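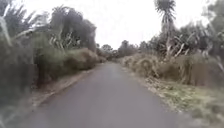

Wed 1 October

Rang Riquelme at opening time and got through to Ieuan Ifans on the second transfer. He confirmed the variation request on the car loan is lodged and that the default listing from the old Hellard account is what is holding it up. The listing is for $2599. It was entered against my file 18 months ago, by Hellard's collections arm, and it still shows as unpaid. I have the settlement letter. I have had it the whole time, in the blue folder behind the rates notices.

Ieuan said their assessor can't look behind the file. The system reads the listing, the listing returns a decline code, and the decline code goes to a person only if the applicant asks in writing. I asked in writing while he was still on the line. He read the reference back twice and I wrote it inside the front cover of this book.

Pulled a fresh copy of the report after that. Notes for my own use:

Personal details correct, apart from a previous address with the unit number missing. Not worth a dispute by itself, but I will include it, as a partial address match is how the wrong G. Thevar got onto my file in the first place.

Enquiries: four listed. Three are mine. The fourth is from Drarnent, a buy-now-pay-later outfit I have never used. Date of enquiry falls in the week I was in hospital with the knee. Asked for the source data on that one.

Repayment history: the mortgage shows clean for every month displayed. Car loan also clean. The Mondadus card has one blank month between two paid months. A blank is not a late marker and the scoring model is supposed to treat it as missing data. I have not found anything published that says what weight, if any, is given to missing data.

Defaults: the Hellard listing, status outstanding, no settlement date.

The distinction I had wrong until this week is between "paid" and "removed". A default that is paid stays on the file for its full term with the status changed. A default listed in error comes off. Those are two separate requests with two separate sets of evidence, and if the first is lodged, the second looks like an afterthought. Muthu Pisharody at the financial counselling service went through it with me on the phone last week. Her view is that the notice was never validly served, as it went to the address without the unit number, and that I should ask for removal first and a status correction only as a fallback. She said to state both in the one letter, in that order, with headings.

Drafted the letter before lunch. Two pages. Cut it to one and a quarter. Attachments as follows: settlement letter, bank statement showing the transfer, lease for the period in question showing the full address, copy of licence. Took out the paragraph about the phone calls. I have no dates for the phone calls and Muthu said undated calls invite an argument about the calls.

Sent it to the bureau through their portal. The portal accepts PDF only and has a size limit it does not state until the limit has been exceeded. Rescanned the lease in greyscale at the lower setting and it went through. Acknowledgement email came four minutes later with a case number. Sent the same bundle to Hellard by registered post, as their complaints page only offers a form with a character limit and no attachments.

Post office queue was long. Kaiwen Song was ahead of me with a parcel for his daughter and asked how the knee was. Told him it bends. He has just refinanced and says his score moved up after he closed two store cards and then moved down again the next month with no change in anything. I told him the provider recalculates on whatever data arrived that month, so a late upload by one lender is enough to shift it. He didn't look convinced. I am not fully convinced either.

My own score by the bureau's free service is down 194 points on what it was before the listing. The other bureau has never had the Hellard default and shows me in a band two above. Same person, same debts, same week. Riquelme happens to use the first one. Ajith Pillai, who did our home loan, told me years ago to check all of them and not just the one with the nice app, and I nodded and did nothing.

Spreadsheet updated tonight with columns for date sent, method, reference, response due and response received. Bureau and Hellard on separate rows, Drarnent enquiry on a third. Set reminders in the phone for each due date. If nothing is resolved by November it goes to the ombudsman, and Muthu will want the final response letter or proof that the time for one has passed. Put the registered post receipt in the envelope at the back.

Also asked the bureau about a ban on the file while the Drarnent matter is open. A ban stops new credit being opened, but Riquelme would be blocked from seeing the file too, so the variation would stall. Left it off for now. Will revisit when the source data comes back.

Rates due on Friday. Pay from the offset, not the everyday account.

Knee exercises done, second set skipped.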